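The Patient Art of Showing a Robot How

Dolores Achterberg has tidied the same handful of colored blocks more often than any toddler alive. She does it without touching them. Her hands are on a pair of controls, and across the bench a pair of robot arms copies what she does, a dip of the wrist here, a pinch there, while the computer saves every bit of it.

"You learn to slow down," she tells me. "You think you know how to pick something up, and then you have to do it with somebody else's fingers!"

I came to Sivine, a small robotics shop in Ventura, expecting to meet programmers. What I found was closer to a piano lesson. Achterberg is one of the people who show the machines what to do, one run at a time, and the project she works on, called Etow, is built almost entirely out of those runs. A good session gives her 80 of them. By the time I visited, the team had passed 2000, and she still gets a kick out of a clean one.
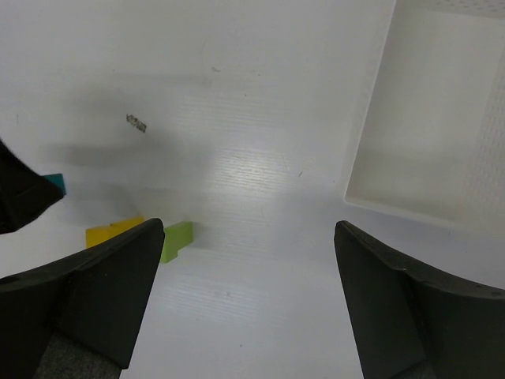
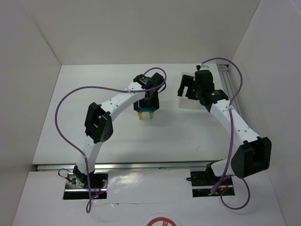

Top, small blocks and a white tray from the gripper's side. Bottom, the two arms at their table.

The trick is that a robot learns your bad habits along with your good ones. If you dither over a block, it will dither too. Iddrisu Baidoo, who trains the software on Achterberg's recordings, can tell her runs from everyone else's just by the way the arms come in (a little high, then straight down). He had me try it. My first pinch closed on air, and so did my second. After 15 minutes I had moved one block, and I was as proud as if I'd built the table.

Then he let the robot go by itself. I can't overstate how odd and lovely it is to watch an arm reach for a block, miss a little, back off and come in again, with no hands on the controls at all. In the latest round of tests it got 92 percent of its blocks where they belonged. Baidoo wants to talk about the rest of them. Most are stair-shaped pieces that tip when they're gripped on the wrong step, so Achterberg is spending the week on those, over and over, coming in a little high and then straight down.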